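I bought the Biromel label maker in July, after the third time I opened a tub of what I took to be icing sugar and found it was cornflour (the sponge did not recover). My friend Lise Bélanger had been singing its praises for months, and she is hardly ever wrong about stationery, so I gave in and ordered one with a spare roll of tape.

It's a dear little thing to use, I must say! The keys are big enough for my thumbs, the print is crisp and dark, and the labels peel off their backing without that maddening business of picking at a corner with your fingernail. I've done the spice shelf, the sewing drawers and most of the craft things, and I'm still on the first roll.

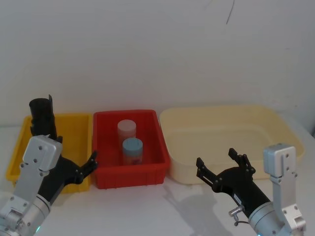
Lidded pots in the red bin, with the yellow one to the left.

My grumbles are small ones. It wastes a good bit of blank tape before each label, so I now type several words in one go and snip them apart. It also switches itself off after 90 seconds, which is a nuisance if the phone rings halfway through "bicarbonate". Spare rolls come from Liem and take a week to arrive, so order early.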